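The Shirt at the Bottom of the Pile

By Ryota Nagano 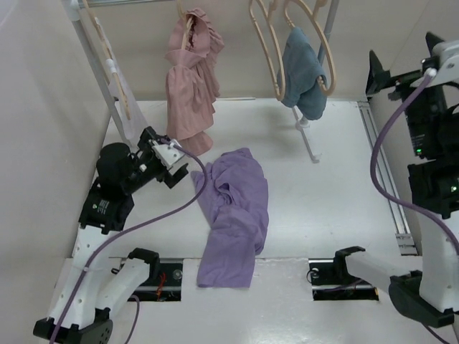

A lavender-purple shirt, still crumpled, with the clothes rack behind it.

In my family there was always one shirt that was never hung. It stayed at the bottom of the basket until November, and then my mother ironed it with a face of punishment. I inherited the habit. When I moved to Sornlow I had 40 hangers and a good rail, and still my shirts lived on a chair.

For this article I visited people who treat hanging as a small craft. The first was the owner of Lultell, a clothing repair shop on Zadmont Street. She keeps 191 garments waiting for their owners, and every one is on a hanger with the top button closed. "A shirt remembers how you left it," she told me. She was a little angry when I admitted the chair.

Her method is simple, and I have now used it for 4 months. Take the shirt by the collar first, never by the hem. Let the body fall down by its own weight and wait a moment. Find both shoulder seams, and give one short shake. Only then bring the hanger, from below, through the bottom opening, so that the neck is not stretched. I used to push the hanger down through the collar, and my older T-shirts show it very clearly.

Sleeves are the difficult part. They like to fold under the body, and then you have a crease which no steam will remove before breakfast. She pulls each sleeve straight between two fingers and lets it go.

About the rack she has strong opinions also. A small one is better, she says, if you are a person who buys too much. When it becomes full you must choose. My own rail is 80 centimeters long and I thought it was a joke when I measured it, but it holds what I wear in two weeks. The rest is folded in a drawer, mostly knitwear, which should not hang anyway.

My neighbor Mohammed does not agree with any of this. He rolls everything, even his good shirts, and he irons in the morning with the radio on. I must say that he looks very well dressed.

I have kept the chair. At present there is one sweater on it.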